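To: household-textiles list
Subject: Re: Towels going stiff after washing
From: Paraschiva Enache

Hello all,

I read the question from Monday and I want to answer it properly, as I had the same trouble for two winters after we moved to Flilomcombe. The water there is very hard.
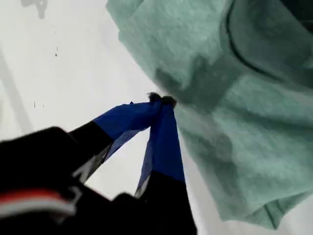
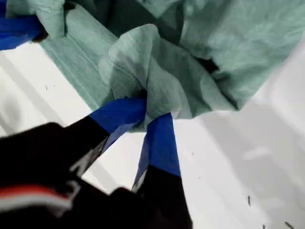
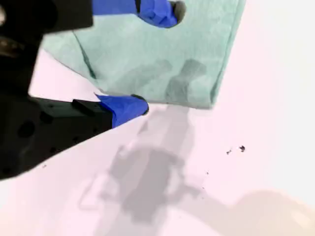
Green cloth, held by blue fingertips in all three.

On Monday Murakami wrote:

> My cotton towels come out of the machine like cardboard. I use
> plenty of powder and also softener, and I dry them on the radiator.
> The old ones from Skondovholm are still fine. Is it the cotton, or
> is it me? I don't want to buy a new set again.

I think it is neither the cotton nor you. It is too much powder. In hard water the soap stays in the loops, and the softener puts a layer on top of it, so the towel feels smooth for a day and then drinks no water at all.

What I do now:

Wash once at a warm setting with no powder, only a cup of white vinegar in the drum. If you see foam on the glass, it is old soap coming out. Repeat until there is no foam. After this I use half of the powder written on the box, and no softener.

The spin is also important. My machine was set to 900 and I left it there. A very fast spin presses the loops flat – at least on my older towels.

Before hanging, take the towel by 2 corners and shake it hard. The radiator is the worst place, in my opinion. I dry on a line in the hallway, even in February, and it takes until the next evening.

Did anyone try the Sturkison washing balls? My sister likes them, but I find them very noisy.

With kind regards,
Paraschiva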